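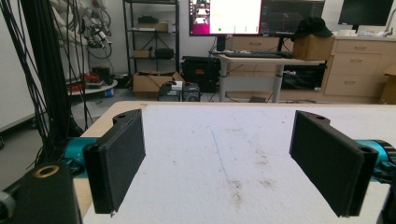 Main workroom at Honthorpe, with one of the white-topped tables and the wire shelving at the back wall. November.

Workroom Refit, Honthorpe
Progress report to the Orellana Fund
Prepared by Iida Lindqvist

Summary

The furniture is in and the room is in daily use. Storage is partly finished. The cables still need work, and the tabletops are marking faster than we would like. Spending to date is $2,743, all of it on furniture, shelving and wall fittings. We are not asking for any change to the grant.

Tables

All the tables on the original list have been put together and placed. They have white tops with a light wooden edge. Reijo Oksanen leveled them after the first week, when two were found to rock, and we have had no complaints about that since. Table height is 90 cm, as agreed in the plan. A few people have said this is too high for sitting work, so we have moved two lower stools out and brought two taller ones in from the hallway.

The tops have a matte finish. We picked it to cut down on glare from the ceiling lights, and it does that. It also holds dirt. The table in the photo has grey-brown smudges and stains on it, and a faint blue line running across part of the surface. Ordinary dish soap has been tried on similar marks at the next table with mixed results. Erhan Karakaya is going to test a mild scouring cream on the underside of a spare top before we use it anywhere it would show. If that dulls the finish, we will buy table mats out of the supplies line and leave the tops alone.

Shelving

The black wire shelving from Steltus is up against the back wall. It took one person an afternoon to assemble. The shelves are adjustable, and we expect to move the middle one once we know what will live there permanently.

At the moment the unit is holding whatever was closest when it went up, mainly cardboard boxes and a black case. There is also an open box on the floor at the foot of the unit. Teemu Toivonen has asked for lidded bins so that things can be labeled by project. I agree with him, but I would like the sorting done first so we buy the right sizes. Jimo quoted us a pack of 10 bins in a single size, and I have not accepted the quote.

Wall and cables

Hooks are on the wall and in use for cables and hand tools. This has cleared a good deal off the tables. Things are still crowded up there, with cables and tools hanging close together, and it takes time to get one item down without bringing its neighbor along. A second row of hooks would fix it. We have the hooks but have not put them up.

The cables near the tables are a bigger job. As the photo shows, there are long loops of black cable hanging in a tangle near the pole. Aarne Kiiskinen has looked at this and suggests fabric sleeves for the long runs and ties at each end. He does not want to cut or shorten anything. The sleeves are cheap and can come out of what is left in the fittings line. He has set aside two mornings for the work and will need the room cleared while he does it.

Floor

Floor space was the main reason for the refit, and it is better than it was, though things still get put down behind the tables. The low round platform is there with red objects on it, and a small blue item near it. I have asked everyone to find shelf space for anything they plan to keep. Whatever is still on the floor at the end of the month goes into the storeroom.

Budget

The furniture and shelving lines are fully spent. Fittings has $100 left, which will go on cable sleeves and ties. The supplies line has not been touched. Delivery was charged once for the whole order, where we had planned for two charges, and the difference has been kept in reserve.

Next steps

Sort the shelves and decide on bins (Toivonen, Lindqvist)
Test the cleaning cream on a spare top (Karakaya)
Put up the second row of hooks (Oksanen)
Sleeve and tie the cables near the tables (Kiiskinen)
Send copies of the remaining receipts to the fund (Lindqvist)

The Steltus invoice came with the wrong address on it. A corrected one has been requested and will be sent with the other receipts.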